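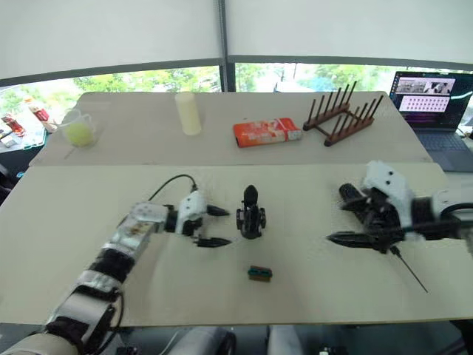 Let the small shops keep their lunch hour

When I came to live in Mudgway, one of the first things I learned was that the hardware shop closes from half past twelve until half past one. I learned it by standing at the door with a broken tap handle in my hand. There was a card in the window with a clock drawn on it, and inside it was dark. I was annoyed. In the city I had left, nothing closed in the middle of the day, and I thought this was a habit from another century.

I have changed my mind since then, and I want to explain why, because the habit is now in danger. The Evside traders' group has asked all its members to stay open without a break from nine to six. Their letter, dated October 26, 2022, speaks of "customer expectations". It says that shops on the main street lose up to 20 sales a week by closing at lunch. I do not know how they arrived at this number. I asked in three shops and I got three different answers, one of them a laugh.

I understand the argument. People who work in offices can only shop at lunch. I was such a person for many years, and I remember walking quickly to the post office with a sandwich in my coat pocket. If the door was closed, my errand had to wait until Saturday. This is a real cost and I do not want to pretend it is nothing.

But the letter counts only one side. Most of the shops on our street have one person behind the counter, sometimes two. When they say "open all day", it means that this one person eats standing up, between customers, with one eye on the door. The woman at the fabric shop told me she did it for the whole of August as a trial. She ate cold noodles from a box under the cutting table, and by the end of the month she was giving people the wrong change.

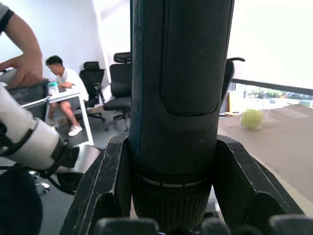

What a closed door gives

In the country where I grew up, lunch was the main meal and it was hot. My father walked home for it from a workshop that employed 49 people, and all of them stopped at the same time. The street became quiet. As a child I believed that this quiet was a part of the weather, like wind. Later I understood that somebody had decided it, and that it could be decided differently, and in the end it was. The workshop went to shifts. My father took his lunch in a metal tin, and we had our big meal in the evening, when everybody was tired.

I do not say that the old way was paradise. My mother had to be at home to cook, and nobody had asked her about it. Still, I remember the difference in my father's face.
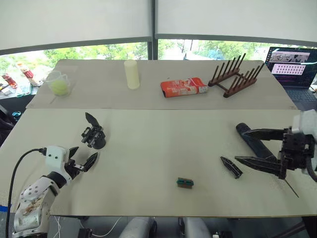
The question of the big stores

People say to me that the small shops must copy the big ones or die. The Rumeton centre on the ring road is open until nine at night, and it has 100 parking spaces — more than our whole main street. I shop there too. I buy rice and washing powder there, and I am glad it exists.

But I do not think the fabric shop will win against Rumeton by being open one more hour. It will win, if it wins, because the owner knows which thread will not break in my old machine. For this she needs to be awake and in a good mood. An hour with the door locked and a bowl of soup seems to me a cheap price.

There is also a middle way. In Endoler, where my sister-in-law lives, the shops take their lunch in turns. The bakery closes at twelve, the chemist at one, the shoe repair at two. There is a painted board by the bus stop with all the times on it.

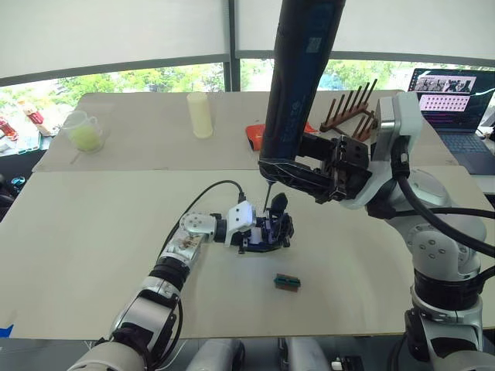 It took the people there a few weeks to learn the board, and then they stopped looking at it. An office worker can still buy bread or collect a parcel, and the man who repairs shoes can still sit down. I would like our traders' group to visit Endoler before they vote. The bus is direct and takes 56 minutes.

As for me, I bought my tap handle at one thirty-five on that first day. The owner came to unlock the door with a crumb on his sweater, and he asked me if I had eaten. I had not. He sold me the handle, showed me how to fit it, and told me which café had soup left.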